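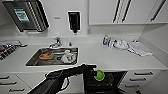 Household Notes

Reading the Water Bill: A Record of One Year in Coltwood

When this household moved to Coltwood, the water account was transferred without difficulty and then largely ignored. Bills arrived every other month, were paid, and were placed in a folder. It was only after a change in the rate schedule last spring that the folder was opened again and its contents read with proper attention. The following notes are offered to other residents who may wish to do the same.

The first matter is the unit of measure. The Coltwood bill states usage in gallons, while the meter itself, which sits under an iron cover near the sidewalk, reads in cubic feet. One cubic foot is a little under seven and a half gallons. A resident who copies down the dial and compares it with the printed bill will find no agreement between them until this conversion is made. The bill does mention the difference, on the reverse side, in small type.

The second matter is the reading period. Our February bill showed usage of 3,418 gallons, which appeared reasonable for a house of this size in winter. The April bill showed 2,011. No change in habits could account for the drop. A telephone call to the billing office established that the February figure had been an estimate, made while the meter cover was under ice, and that the April figure had been reduced to correct it. Estimated readings are marked with a small letter E beside the amount. I had seen that letter on several bills and had taken it to be part of the account number.

The office was courteous and did not dispute any part of the inquiry. It was explained that customers may submit their own reading by mail or telephone, provided that it is received before the closing date of the period. This household has done so ever since. The task takes a few minutes, most of which are spent lifting the cover.

Fixed Charges

A considerable part of the bill has no connection to the amount of water used. There is a service charge, determined by the size of the pipe entering the property, and there is a sewer charge, which is calculated from winter usage and then applied to the whole year. The reasoning is that water used in winter goes down the drain, while water used in summer may go onto a lawn. Residents who fill tubs, host relatives, or run the washing machine heavily in January and February will therefore pay for it well into autumn. I would ask readers to note this point in particular, as it does not appear anywhere on the face of the bill.

Properties on the Imidcombe side of the township line are served by the same mains but billed under a separate schedule. A former neighbor who moved there reports a lower service charge and a higher rate per gallon. For a person living alone this is likely an advantage. For a family it may not be.

Finding a Slow Leak

In early summer I shut off every tap and appliance in the house, wrote down the meter reading at 10 p.m., and checked it again at 6 a.m. The small red dial had moved. The cause was a worn flapper in the upstairs toilet, an old Haberkorn model for which the hardware store no longer carries the original part. A general replacement was trimmed to fit and has held since. Over the two months before the repair, the leak had added 634 gallons by my own calculation – more than I would have guessed from a sound that could hardly be heard in the hallway.

The overnight test is recommended to anyone whose bill has risen without explanation. The water softener should be set to bypass beforehand. Ours, a Sundum unit, regenerates at 2 a.m. and spoiled the first attempt entirely.

Records

All readings are now kept in a ruled notebook in the drawer beside the front door, with the date, the dial figure, and the gallons in separate columns. Bills marked with an E are filed at the front of the folder until the next actual reading is received. The new rate schedule may be requested in printed form from the township office, and a copy should be compared against the first bill issued under it. In our case the two agreed, apart from a rounding difference of one cent in the sewer charge.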